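Harvey Paquette
Redoing the drinks corner at the Tosarstead workshop this afternoon. It has been a mess since November, with cans all over the good table. 1/4

I put a small raised shelf on the table – light wooden board, thin black metal legs. The idea is that cans go on it and beside it and the rest of the wood stays clear for work.

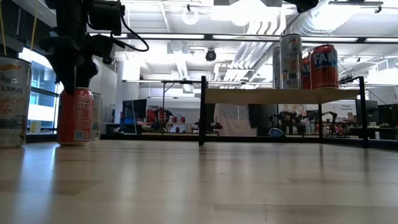

We go through more soda than I thought. Keegan Turcotte keeps the tally and he has us at 2,286 cans so far. Fanta is well ahead. Celsius has a small loyal group, mostly Pramila Pant. 2/4

First try was to keep red with red and silver with silver. Then I gave up on that and went with whatever fit.
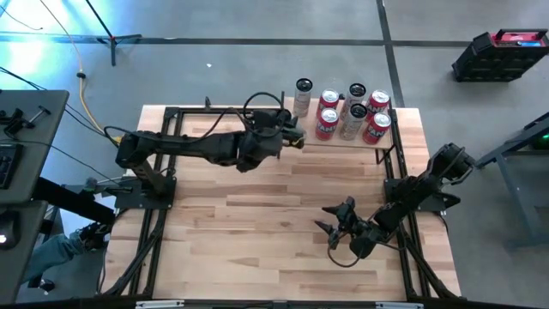 Four red, three silver, on and around the shelf.

Rules, such as they are: take one, bring one. Full cans only on the shelf. Empties go in the bin by the door, and Gordon Fehr takes the bag out when it's full. Check the tab is still closed before you put a can back – I have knocked over an open one and the table is a pain to wipe down. 3/4
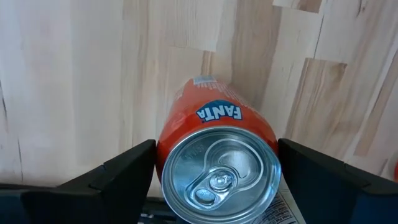 What's next 4/4
A second shelf, same height, 14 inches long. Colton Sawatzky has a board left over that should do it.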